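Print this page | E-mail this page

Hands On at Lemstead: A Gallery
By Lavanya Pinto

When I started at Lemstead the job was folding, hanging and tagging, all day, and then again the next day. Now a good part of my shift is teaching those same moves with a pair of hand-held grippers, and I love it! The project is called Amamer, and the aim is for machines to take over the dullest part of the garment work at our Cloutier site. A few of us from the floor were asked to do the demonstrating, and I put my hand up before the question was finished. 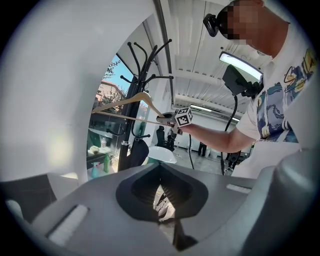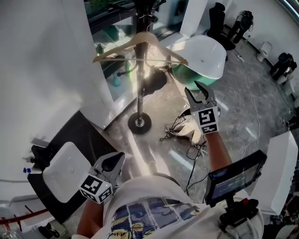 The coat stand and the wooden hanger, in both pictures. The checkered cubes ride along on the grippers.

What has changed for us

Pay went up one grade for everyone who trained, and we rotate out every 100 minutes (your forearms will thank you). Our team has logged 938 demonstrations so far. Keerthana Hegde, my shift lead, keeps the tally on the whiteboard and gets a cheer whenever she changes it.

The part I didn't expect is how much we get asked. Which way do you turn a hanger so the hook clears? When do you give up on a bad grip and start over? I've been doing this for 6 years and never had to put it into words before. There are still worries about what happens to the hanging jobs at Omgate, and we bring them up at every monthly meeting. We should keep doing that.

Last updated: May

Comments

omgate_nights: Great to see this. Are they taking people from our site for the next round?

Rosie T.: My wrists hurt just looking at it, but the rotation sounds fair.

Lavanya Pinto: @omgate_nights Yes! Ask Keerthana for the sign-up sheet.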